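4.2 What the delay records can and cannot show

The claim that small airlines lose time on the ground mainly through slow boarding has been repeated so often that it is now treated as a finding. We went back through the sources given for it in three widely used training manuals and found that each one cites another of the three. The only measurements anywhere in the chain come from a short internal note by the ground handling firm Gudeta, which covers a single airport, Ravatstead, and a single October. Abbasi's later report uses the same figures and adds a regression, but no new flights.

That does not make the claim wrong. It does mean that the amount of evidence behind it is a good deal smaller than its reputation. In this section we look at the Ravatstead records again, using the original turnaround sheets, and ask how much of the published result survives.

The sheets cover 523 turnarounds. For each one the handling agent wrote down the time the aircraft stopped on stand, the time the door was opened, the time the last passenger was on board, and the time the aircraft pushed back. A delay code was added afterwards, usually at the end of the shift. The original note treats the code as an independent record of what went wrong. We have doubts about this. The agent who filled in the code worked for the company whose fuel, baggage and cleaning crews would have been blamed under most of the other codes. "Late passengers" was the one entry that cost the firm nothing, and it is also by far the most common.

Kourosh Abbasi anticipates part of this objection. In his report he argues that if agents had been using the passenger code as a convenient dustbin, the boarding times on those flights would look no different from the rest, whereas they are in fact longer. We repeated the comparison and agree that they are longer. The trouble is that boarding on a delayed flight can be slow for reasons that have nothing to do with passengers. If the crew know that the fuel truck has not arrived, there is little point in hurrying people down the aisle, and several of the agents we spoke to at Ravatstead said that they would hold people at the gate in that situation – it is more comfortable there than in a parked cabin. A slow boarding is then a result of the delay, and counting it as the cause gets matters the wrong way round. 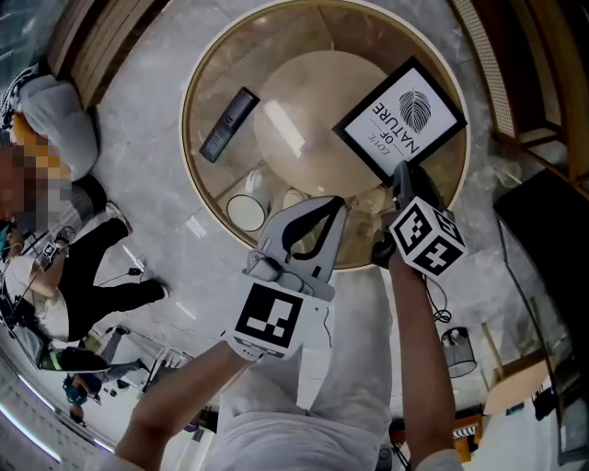

A second difficulty lies in the clock times themselves. Push-back was taken from the tower log and can be trusted. The time of the last passenger was written by hand, and a large share of the entries end in a nought or a five. Rounding of this kind would be harmless if it were random, but we suspect that it was not. An agent who finishes the paperwork after departure knows when the aircraft left, and may well work backwards from there. Figure 3 shows the gap between the recorded last passenger and push-back, with a marked heap at exactly 15 minutes that we can't explain by any step in the procedure. The original note leaves these flights in without comment. Leaving them out reduces the estimated effect of boarding and widens the range of error until it includes zero.

Figure 3. Recorded time between last passenger on board and push-back, Ravatstead sample. Entries with a missing or altered time are left out.

We also tried a cruder test. At Jorville, served by the same operator with the same type of aircraft, the front and rear doors are both used for boarding. If slow boarding were the main source of lost time, Jorville should do clearly better. Only 50 turnaround sheets from there were made available to us, far too few to settle anything, and the airport differs in other ways: it has its own fuel supply close to the stands, and much less traffic in the morning. For what it is worth, boarding was quicker at Jorville and departures were no more punctual.

It has been put to us that the Didness scheduling package, which builds its turnaround estimates on the Ravatstead result, has performed well in daily use, and that this should count in its favour. We are not persuaded. The package adds a buffer to every turnaround and labels it boarding time. A buffer helps whatever the source of the delay, so an improvement in punctuality tells us that the schedule had been too tight and very little else. To separate the two explanations one would need flights given the same extra minutes under a different label, or video of the stand with times that no interested party had written down. Neither exists for this operator at present. The analysis in section 4.3 therefore uses tower times only and drops the delay codes altogether.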